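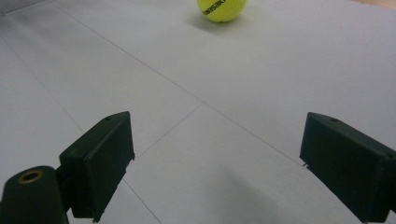

4. Setting up court bookings

Your club account must be active before you start. If the Havum welcome page still shows "Pending", finish section 3 first.

4.1 Add your courts

1. Sign in and open Settings, then Courts.
2. Select Add court. Type the name as members know it, for example "Court 2" or "Odden Hall".
3. Choose the surface from the list. Members can filter by surface when they search.
4. Set the opening and closing times.
5. Select Save. The court shows in gray until you publish it.

Note: Court names can be up to 32 characters. Longer names are cut short on the phone version.

4.2 Set the booking rules

1. Open Settings, then Rules.
2. Enter the slot length in minutes. The default is 60.
3. Enter how many days ahead members can book.
4. Turn on Guest play if members may bring a guest – the guest fee field then appears below.
5. Select Apply to all courts, or pick courts one by one.

Caution: Changing the slot length after members have booked will cancel any booking that no longer fits. Havum sends each player an email, and the message can't be recalled.

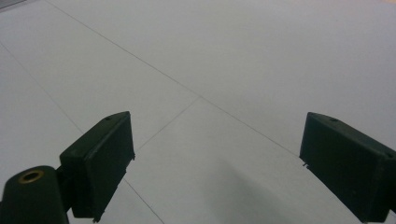
4.3 Import your members

1. Export the member list from your old system as a CSV file. Lists from Filtska and Korletey load without changes.
2. Open Members, then Import, and choose the file.
3. Match each column to a Havum field. Email is required.
4. Check the preview and select Import.

A list of 1,257 members takes nearly four minutes. Leave the page open until the green bar is full.

If you see error 808, two rows share the same email address. The row numbers are listed under the message. Family members who share an address should be entered as one household (see 5.2).

4.4 Publish

1. Go back to Courts and tick the courts you want to open.
2. Select Publish.
3. Make a test booking from a member account, then cancel it.

Note: Only an owner can publish. To change the owner, go to Settings, then Roles.

Section text by Theophilus Adjei. Last revised in September for version 43.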